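Bíró working group - software minutes
March, start 10:30

1. Previous actions
Minutes accepted with one correction: the export limit at Stenthorpe is 700 episodes per batch, as configured. The Jandthorpe log converter is merged. The Vikdale time sync item stays open, see 3.

2. Bag task, policy status
The current checkpoint was trained on 104 two-handed episodes. Reaching is acceptable. The main fault is in the approach to the rim, where the planner treats the bag as a rigid box and keeps too much clearance. Transparent film gives poor depth, so the occupancy map changes between ticks.

Agreed to drop the bag walls from the collision model and keep only the table and the stand behind it. Contact with the film will be handled by the force limit in the controller. 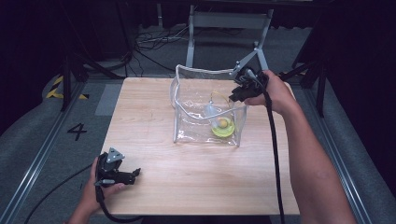 A separate rim estimator was discussed. It would run on color input only and publish a coarse polygon with a confidence value. Objections were raised on latency - the perception node already uses most of its budget. Deferred until profiling is done.

3. Time sync
Replay at Vikdale shows the left gripper stream lagging the right by around 11 ms. The offset is constant within a session and changes after a restart, which points to the driver start sequence. Fix to go in the recorder, with no correction in post-processing.

4. Tooling
Ticket 111 (viewer crash on an empty gripper topic) reproduced on the main branch. Patch under review. The annotation schema is frozen until the next release.

Actions
- Collision model change: planning, before the next training run
- Perception node profile: Jandthorpe
- Recorder start sequence: Vikdale
- Ticket 111 review: Stenthorpe

Closed 11:25.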